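# Container sorting and return, kit room, Flasen site

The kit room at Flasen supplies lidded food containers to the meal lines and takes them back after washing. Until last October the sorting and racking were done entirely by hand, by the same people who packed the outgoing trays. Since then part of the work has moved to grippers, in two forms: a fixed cell supplied by Dreßler, and hand-held grippers used by staff at the benches to record the motions the cell is later taught. The pictures on this page are from the bench side.

The room handled 2,833 containers in the last counting period, of which 1,812 went through the cell. The remainder were handled by staff, mainly for the reasons given further down.

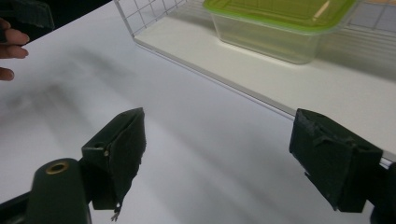 **Ilse Seidel**
Process technician, Flasen kit room

The bench task is short. A container is taken from the table, brought to the rack and set down, or the same in reverse. Each run is one recording. A run in which the container slips is kept and marked as a slip, as the Zititell software needs both kinds.

Finger opening matters more than speed at this stage. Staff who came from packing tend to close early, a habit from working with bare hands, where the palm corrects the error. The gripper has no palm. The work instruction now says to stop, open fully, line up, and then close. Training on this takes one shift for most people.

Job content has changed as follows. Packers used to rotate through racking every two hours. Racking is now a separate post with two parts, bench recording and cell attendance, and it carries its own pay grade. The change of grade was agreed before the cell was switched on. Several people asked to go back to packing within the first month and did so. The complaint was the waiting between cell stops, and it has been dealt with in part by moving label checks to the same post.

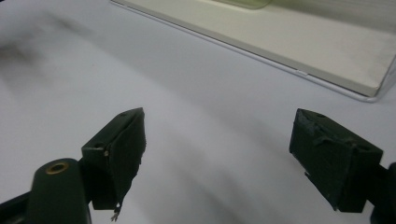
and the label checks are where the time saved by the cell has mostly gone. Under the old arrangement they were done at the end of the shift, when the lines were down, and errors were found too late to correct. They are now done as containers come through. Reprints are down. Walking is up, as the printer is still at the far end of the room beside the old racking position. A second printer has been requested.

Pads are a wearing part. The bench grippers are inspected at the start of each shift for lifted edges and loose material, and a pad is changed when the lifted section reaches the contact face. Fraying below the contact face is noted on the card and left. Brovska supplies the replacement pads in strips, which are cut to length here. The first batch was cut by eye and the lengths varied; a cutting block has been in use from the second batch on.

Stops at the cell are logged by cause. There were 344 in the same counting period. The largest group is nested containers that the cell reads as a single item. The next is lids seated on one side only. Both are cleared by hand, with the cell door open and the arm parked. No one reaches in while the arm is live, and the door switch is tested at each shift change.

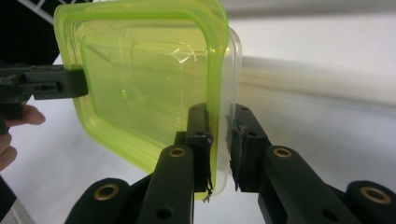
Nesting is the subject of the present round of bench work. A person separates two containers by feel and hardly notices doing it, and for that reason the step was missing from the first task description. It was added after the packers pointed it out. Rim contact is the difficulty: with a green piece and a clear one pressed together, the pads close on both rims at the same corner, and the outer faces give no indication that there are two. A second hold on the opposite side steadies the pair but does not part it. The proposal under test is to hold one side and draw the other rim back at the corner before lifting. Staff at the bench have tried 3 versions of this. The version with the shortest travel is preferred by the people doing it, mainly on account of wrist strain over a full shift, and it goes to the cell next.

Wrist strain is recorded on the same card as pad wear. Bench recording is limited to one hour at a time, followed by cell attendance or label checks. Anyone wanting a shorter period should tell the shift lead; no form is needed.

Page updated 10th September. Corrections to Ilse Seidel, kit room office.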